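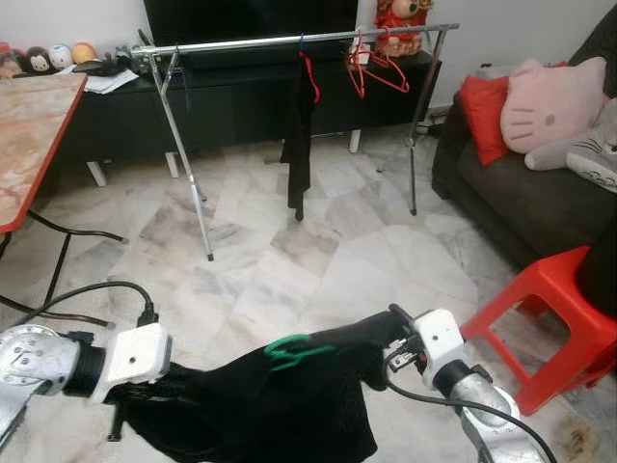
Teaching two arms to hang up laundry

Laundry is my favorite thing to teach by remote control! Cloth never lands the same way twice, so you get better at driving with every single run. This walkthrough covers a plain session in a living room: one garment, one hanger, one drying rack, two arms.

Before you start

Put the rack where both grippers can reach the rail without stretching. Close and open each gripper a few times, and check that the cables can swing freely. Then do a few practice moves with recording off.

1. Pick up the garment

Start with the clothes in a bin on a stool, at a height the arm likes. Let part of a garment hang over the rim if you're new to this (it's so much easier to pinch an edge than to dig). Come in slowly, close on a small fold, and lift straight up. 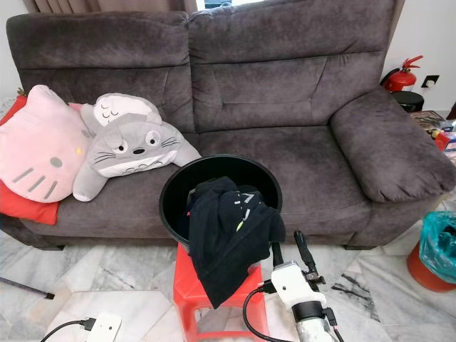 2. Spread it between the grippers

Bring the second arm in, take the other side, and ease the arms apart until the cloth sags only a little. Stop before it goes tight. Plastic hangers love to snag in the folds, so give yourself time.

3. Hang it and let go

Guide the hook over the rail, lower until the rail takes the weight, then open the grippers one at a time. Back away along the path you came in on.

4. Save or redo

Keep runs with a small fumble you recovered from, they're great to learn from! Toss the ones where you had to reach in by hand. I aim for 40 good runs before training, and Rui Meireles got his first decent result at 79.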